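Setting Up the Table
Prorkine Tableware Guide - Section 5
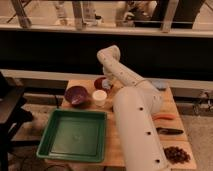 Fig. 2. Green tray at the left, with the purple bowl, white cup and small red dish behind it.

2 comments | 18 shares

Before you start, wipe the tabletop with a soft cloth and let it dry.

1. Put the square tray down first, near the front left corner. It can sit at a slight angle. Leave it empty for now.

2. Place the bowl behind the tray, toward the back of the table.

3. Set the cup to the right of the bowl. Leave enough room to lift either one without bumping the other.

4. Put the small dish just behind the cup and a little to the right. Small items go on the dish - not loose on the wood.

5. When the meal is over, move the cup and bowl onto the tray and carry it level with both hands.

NOTE: If you are left-handed, swap the sides in steps 1 to 4.

CAUTION: Do not pour hot liquid into the tray. The raised sides hold back small spills only.

CAUTION: Wash the pieces by hand at no more than 40 °C. Scouring pads will dull the rim of the bowl.

Spare trays are listed in the Maglaya parts sheet.

Section text: Folasade Ibrahim. Revised in July.

40 shares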